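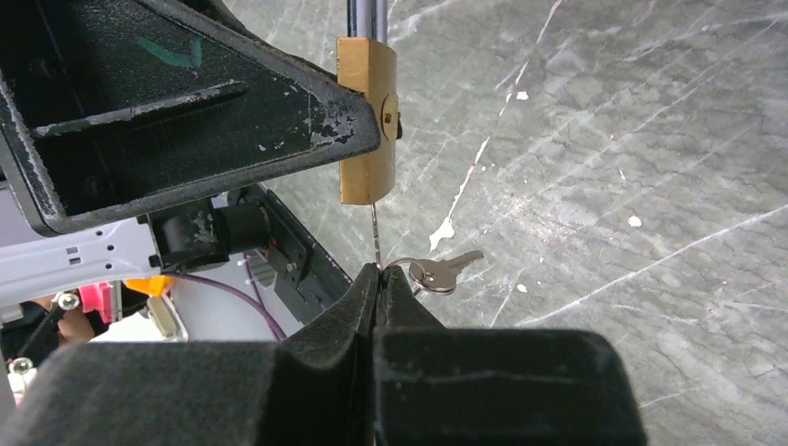 2 min read - 4 replies

Padlocks and small keys: are grippers there yet?

mnautiyal
Posting from the Utcombe workshop thread. Two black fingers, a brass padlock hanging from a metal rod, a small key on a split ring. I would class this as ordinary stores work. My question is whether anyone would leave a machine alone with it for a shift.

kobe_b
No. We logged 900 attempts at key insertion on the Urkow cell and 694 went in. A new starter does better before lunch on Friday.

rika_user
694 from 900 is 77 per cent, and that is usable if a retry costs four seconds. What was the failure mode?

kobe_b
Mostly the key turning on its ring. The ring is compliant, so the blade angle is unknown until contact. Holding the ring tells you very little about the key.

s.yadav
Disagree that this rules it out. Fix the lock, present the key in a holder and the angle problem goes away.

mnautiyal
Then you have built a jig - fine for a shop floor, no use for a garden shed. A household lock swings when you touch it.

s.yadav
Agreed on sheds. I only claimed the shop floor.

kobe_b
Will rerun with a wrist force limit in May and post the figures, good or bad.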